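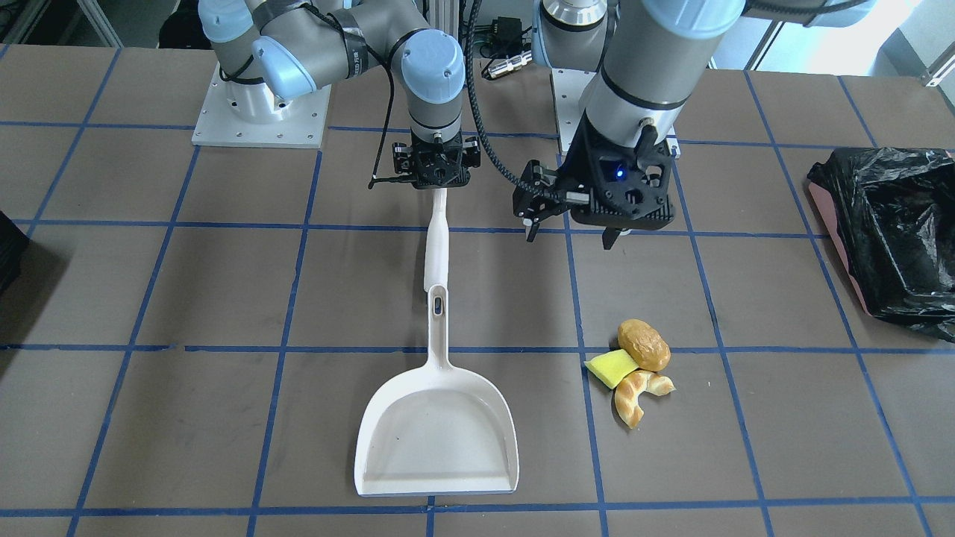

Kamran Mohammadi wrote in to say that he had followed my last piece on support levels to the letter, drawn a line under every low on his chart, and ended up with something he could have played checkers on. Which of the lines was he supposed to believe?

Fair question. The answer is one or two of them, and the way to find out which is to get rid of the rest. So this page is about cleaning up a price chart before you trade off it. You'll need daily data, whatever charting software you already have, and a willingness to delete things you were proud of an hour ago.

Step 1. Zoom out

Start with the weekly chart. If you start on the hourly you will find support every few inches, and all of it will be gone by lunch. I'm using my own chart of Misetti, a small copper producer I have followed for longer than is good for me. On the weekly it has made two lows that anybody could spot from across the room. On the hourly it has made more lows than my golf game.

Step 2. Draw zones

Prices don't read your chart and have no idea they were meant to turn at 403 on the nose. Take the lowest close of the turn and the lowest intraday price of the same turn, and shade everything between them. That's your zone. If the zone is so fat that half the year's trading fits inside it, you have shaded the stock. Delete it.

Step 3. Make each zone earn its place

Keep a zone only if price has come back to it at least once after leaving, and left again. One touch is a low. Two touches and a bounce is something other people may have noticed too. On Misetti this took out most of what I'd drawn, including a lovely one from June that I had already described to my brother-in-law as "rock solid." 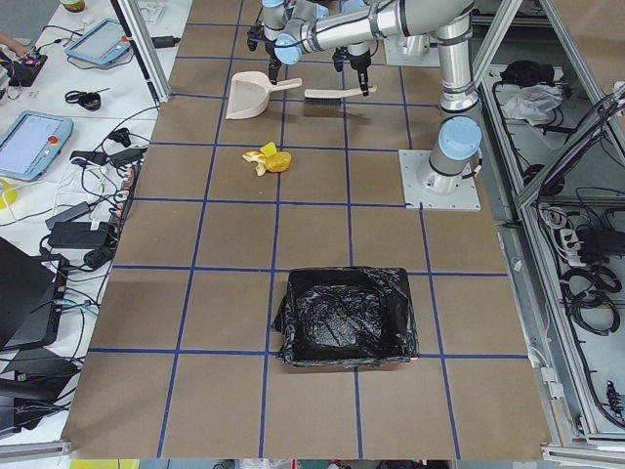 Two robot arms with a dustpan and brush over a gridded table.

Step 4. Check the volume

Look at the bars on the days price turned. If the bounce came on thin trading, mark the zone with a question mark and trust it less. I use a plain 100-day average for comparison. There are fancier ones. I've paid for two of them and went back to the plain one.

Step 5. Write down where you're wrong

Before you buy anything, write the price at which the zone has failed. On paper, in pen. Mine for Misetti is a weekly close under 403. If it closes there I'm out, and I'm not allowed to redraw the zone a little lower and call it "the broader area of interest." I have done this. I did it with Rivas all the way down from 2948 to 1311, finding new support at each stop like a man falling down stairs and complimenting the carpet.

Step 6. Leave it alone

Save the chart and close it. Once a week, after the weekly close, open it and see whether anything needs to change. Usually it doesn't. If you find yourself adding a line at 11 p.m., go to bed.

A few things people ask

Does this work for resistance? Yes, turn it upside down. Use the highest close and the highest intraday price.

What about round numbers? They matter a bit, mostly through everyone thinking they matter. I don't draw them in. If a round number falls inside a zone that passed Step 3, fine.

What if nothing survives Step 3? Then you have a chart with no support on it, and you've learned that before putting money in. Fosley looked like that for me all spring. Ciltasance still does, and I've moved it to the bottom of the watchlist where I can't see it without scrolling.

Kamran, send me the chart again when you've been through it. Weekly bars, please.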